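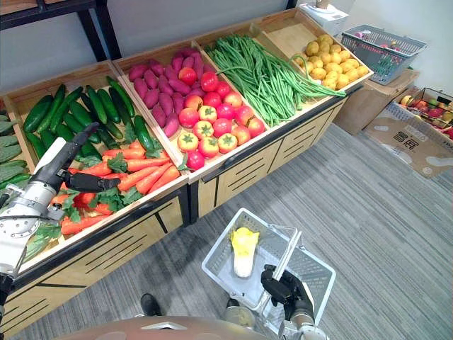 Head view, produce stand. Left hand over the carrots, right hand holding the basket by its rim.

Bronda Shop Floor: house rules and data card

Search this repository
Go to file

Version 2. Replaces the April draft, which was mostly a list of complaints.

What it is

Teleoperated grocery picking, 115 episodes, head and wrist cameras. Each episode folder has the video, the joint log and a plain text note by the operator. Please read the note. Operators put real effort into some of them, and "cabbage won" is a complete failure report if you know the cabbage.

Rules for recording

1. One task per episode. If you go for a carrot and come back with a cucumber, the episode is a cucumber episode with a wrong label. Mark it failed and leave the label alone.

2. Keep failures. They go in the failed folder, untrimmed. Cutting off the last few seconds does not turn a drop into a pick.

3. Mixed bins stay mixed. Do not sort the tomatoes by color between takes, however much it bothers you.

4. If one hand is holding the basket, it holds the basket until the other hand is clear of the bin. Swapping halfway has its own task name (handover) and its own folder.

5. Replace bruised produce at the end of the session and write it down. A tomato that has been squeezed all morning behaves differently from its neighbors, and the joint log will show it.

6. Nobody walks inside the taped line while the arms are live. Reaching in quickly counts as walking in. The stop button is there to be pressed, and you will not be asked to justify it.

7. Floor check before every take. Look for leaves, bags, tape and above all clear plastic, which the head camera is very good at missing. Use the wrist view. 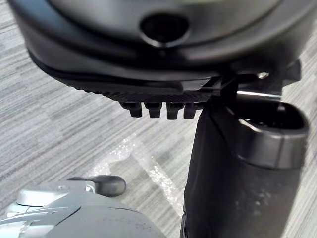 Mererid Dafis objected to rule 7 in review: real shops have litter on the floor, so a policy trained on spotless carpet will be surprised on its first day at work. She wanted floor clutter left in and tagged. We split the difference. If something is found after the take, keep the take and set floor_clutter to true. If it is found before, pick it up, because a base that drags a bag along teaches us only about the bag.

Labels

Name the item the way a shopper would. "Sweet potato" is fine, "root vegetable, elongated" is not. Bitter gourd is not a cucumber. This has come up more than once.

Known problems

Wrist video runs 50 ms behind the joint log in the older episodes. The align script in tools/ fixes it. Running it twice unfixes it.

The note field stops at 1000 characters, a limit added after an incident involving green beans.

Changes to the rules go through a pull request, with the episode that made you angry linked in the first line.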